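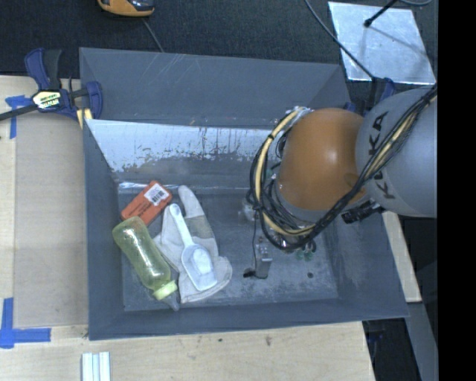

Drosten Report asks for the Mahawong meeting notes
15/08/2018

I've been writing the Drosten Report for seven years now, and I can't remember a local story that got me as many emails as this one. So I'm putting out a proper press release, my first ever!

Back in the spring, former district police chief Boonmee Siriwan sat down with two members of the Pretthorpe council at the Mahawong Hotel. The meeting wasn't on anybody's public calendar. A week later the council dropped its review of the Prorkeck land sale, and we still haven't been told why.

I'm not accusing Mr. Siriwan of anything. I've met him, he was perfectly polite to me, and he's a private citizen who can have lunch with whoever he likes. But the councilors are on our payroll - and if they talked about Prorkeck over that lunch, the people who live there should get to read the notes.

That's what our petition asks for. It closed last night with 2,215 signatures (I was hoping for half that, so thank you, thank you to everyone who stood outside the market in the heat). I'm handing it in at the council office this week, along with 3 written questions:

Who called the meeting?
Was the Prorkeck sale discussed?
Why was the review dropped without a vote?

The council has until its September session to answer. I've asked for a speaking slot and they've given me two minutes, so I'll be talking fast.

Both councilors have been sent this release ahead of time and I'll print whatever they send back, in full. Reporters who want a copy of the petition can write to me at the Drosten Report and I'll get one over to you the same day.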